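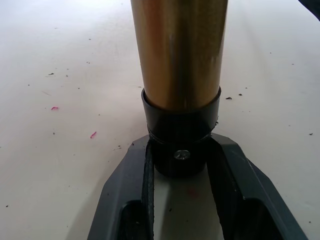

Home | Files | Notes | Contact

# Hamametti tabletop set

Print this page | E-mail this page

## Summary

Hamametti is a set of 1,247 short clips of small metal parts being handled on a white table. The parts are tubes and rods with black sleeves or end pieces, plus a few cables. It was put together by Hélène Thibodeau for the Ollex parts library and is meant for people working on shiny objects, which most of the older Flimus material leaves out.

Version 2, June 2025.

## What is in it

- `clips/` — the clips, 60 seconds each at most
- `parts.csv` — one row per part, with finish and fittings
- `notes/` — remarks made on the day, unedited
- `wei_labels/` — outlines drawn with the Wei tool

There are 17 part types. Names in `parts.csv` go by colour and shape, so "brass tube, black sleeve" refers to the colour. We have not tested the metal.

## The table

All clips use a matt white top. It was not wiped between takes, and the small red and pink specks and grey smudges were left in. Please don't treat them as parts. The outlines ignore them.

Cables are listed under `background` unless the clip is about a cable. They often pass close to the part and can hide one side of it. 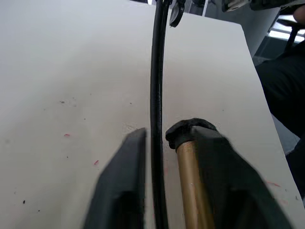

*Brass-coloured rod with black end piece, cable alongside.*

## Known problems

Polished surfaces pick up bright bands which move with the light. Some outlines in the February version followed the band instead of the edge of the tube. Those we found have been redrawn, but check the narrow rods before relying on them.

Long parts may run out of view at the top or bottom. `parts.csv` has no lengths yet.

## Use

Free for teaching and research. If you share changed outlines, keep the original file names and say which version you started from. Corrections go to Hélène through the contact page — give the clip name and the time in the clip.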